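Patch leads and patience: Hamdia Kassa on cabling the Moffat building

Hamdia Kassa has been putting network cable into offices, schools and small workshops for most of her working life. She runs the cabling side of Valwood, a firm that looks after buildings too small to have an IT department. We spoke in February, in the comms room on the second floor of the Moffat building, where she was finishing a job that had taken most of the winter.

The building has 162 outlets over three floors. When Valwood took it on, hardly any of them were labelled. "There was a spreadsheet," she says. "It was for a different layout. Somebody had moved the walls since and kept the old numbers."

She and her colleague Femi Ajayi started by tracing every run from the wall back to the cabinet. It is slow work for two people, one at each end with a tester and a phone. Ajayi did most of the walking.

"People want us to start pulling new cable on the first morning," Kassa says. "I'd sooner know what's there. Half of what they thought was dead was fine. It was the leads that were bad."

By leads she means the short cables between the wall and the desk, and between the patch panel and the switch. She reckons they cause more call-outs than anything inside the walls. They get trodden on, shut in drawers and pulled out by the cord. The usual casualty is the latch, the small plastic tab that holds the plug in its socket.
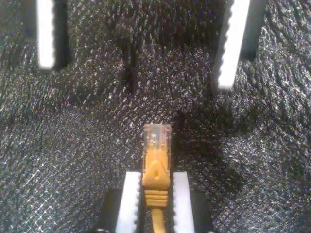

"Once the tab has gone, the plug still goes in and the light still comes on," she says. "Then someone moves their chair and they've lost the connection. They ring up and say the network is slow."

For that reason she buys leads with a moulded boot and a hood over the latch. They cost a little more, and some people find them stiff to release in a crowded panel. Kedir Jemal, who manages the building, was one of them. "Kedir told me he needed a screwdriver to get one out," she says. "He didn't. You press on the hood, not behind it."

She has firm views on colour too. At Moffat, yellow is for desks, blue for phones and grey for anything that belongs to the landlord. The colours make no difference to how a cable works, and she has seen plenty of sites where the scheme lasted a month. Here the spares are kept in a locked cupboard, sorted by colour and then by length. Jemal has one key and she has the other.

I asked whether she still makes up her own leads. "Not for desks. I can crimp a plug and I'll do it if I'm stuck, but a factory one is more even. You look through the clear plastic and check all eight wires go right up to the end. If one's short, cut it off and start again."

The last job on the second floor was the labels. Each outlet now has a printed number that matches the panel, and there is a paper copy of the list inside the cabinet door. Ajayi wanted it kept online only. Kassa pointed out that the time you need it is when the network is down.

She expects to be back in the summer, when the ground floor tenants move their desks again.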